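Proyectos > Plavolora > Informes de avance > Febrero

Hola, Berhanu:

Te cuento cómo vamos, que este mes hay de todo. La tarea sigue siendo la misma: ir hasta la mesa, coger la botella de té y llevarla a la nevera. De 40 intentos salieron bien 20, y me esperaba bastantes más, la verdad. 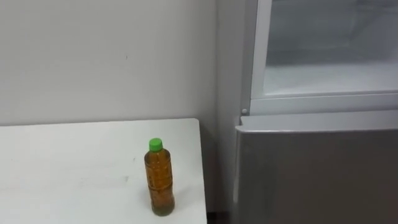 El fallo gordo está en el brazo derecho. En dos intentos el hombro perdió par a media aproximación y la mano se quedó muy por debajo del tablero, ¡con las piernas todavía andando! Pulsamos la parada de emergencia y no hubo golpes ni heridos, pero el susto fue serio - y la parada automática tardó casi 2 segundos en saltar. Eso no lo puedo dar por bueno.
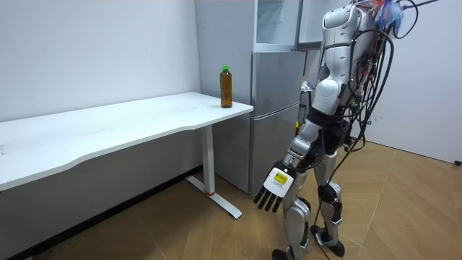
Fig. 2. El robot junto a la mesa, con la mano por debajo del tablero.

Sospecho del conector del hombro, así que he pedido uno nuevo a Tekleab. Hasta que llegue, nada de caminar y alcanzar a la vez. ¿Me apruebas el gasto esta semana?

Contacto: equipo Plavolora, Brirkcombe | © Tastarwood | Volver arriba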